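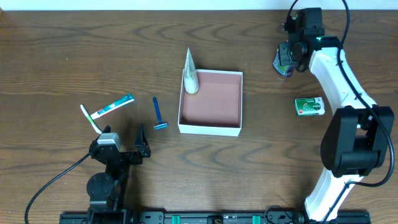 Picked up the Kollurow estate in December and the clock has just gone past 716 miles, so I've had enough time in it to have a view.

I nearly bought the Drarard. It was cheaper by £329 and the dealer had one in grey ready to go, but the boot floor has a step in it and I carry long things most weekends. The Kollurow goes flat when the seats are down. That settled it.

Seats are firm. I did four hours up to my sister's without stopping and my back was fine, which it never was in the old car. Road noise is worse than I expected on coarse tarmac - I may try different tyres when these wear out.

The heater controls are on the screen and I don't like that. You have to press twice to change the fan speed. There is a proper knob for the volume, at least.

Fuel is better than the old one by seven miles to the gallon, mostly A roads and a bit of town.

One fault so far. The rear wiper judders on the way back up. I've cleaned the blade and it still does it, so it's booked in at the garage, 8am, and I'll get the bus home.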